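Wemstead 1424 Panel Coating, Slate Gray
Matte two-part finish for interior panels and trays
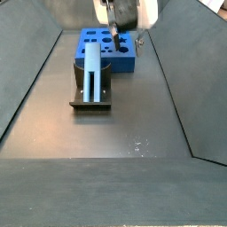
Product data
Supplied as base and hardener in one carton. Mix ratio 9:1 by weight. Stir the base to the bottom of the can before adding hardener. Pot life is 30 minutes at room temperature; do not thin a batch that has started to set.

Surface preparation
Degrease, then sand with 280 grit. Wipe with a lint-free cloth. Bare metal needs Ciltis primer first. Old gloss paint must be fully dulled.

Application
Foam roller or spray. Two thin coats. Keep a wet edge on large panels, and mask seams before the first coat.

Storage
Keep lids closed and protect from frost. Hardener is sensitive to moisture and should be used up once opened.

Related items
Ciltis primer, gray
Plodemix mixing cups
Beneš foam rollers, short nap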